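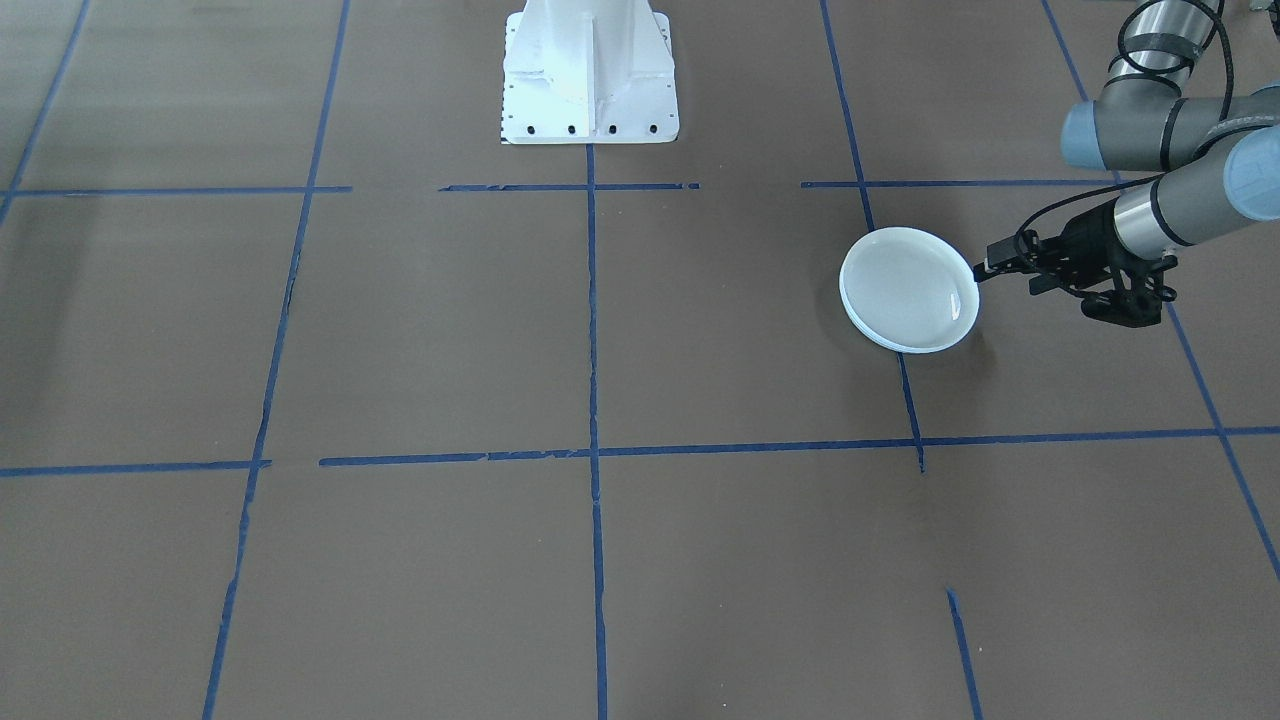 Zimatar / Cell checks / Before recording

We go through this list before every block of dish placement examples, and I know it feels slow when you're itching to record, but please bear with me! The blue tape is looking ragged in places, with gaps along a few of the lines, so give the grid some extra love this month.

[x] Pedestal bolts snug. Fine, all good.
[x] Cable clear of the joints through a full reach. It loops pretty generously, so watch it on the far panels.
[ ] Tape grid. Relay the torn stretches and press the ends down well. Partly done, blue roll is in the Olvera cabinet.
[x] Gripper closes on the rim without slipping, 3 tries. Lovely.
[x] E-stop, both sides.
[ ] Episode count matches the log. I have 1104, the log is short by 4. Will look again after lunch.

Checked by Janka Vlček, September

Contact: Zimatar cell desk, Daltgate | © Zimatar | Back to top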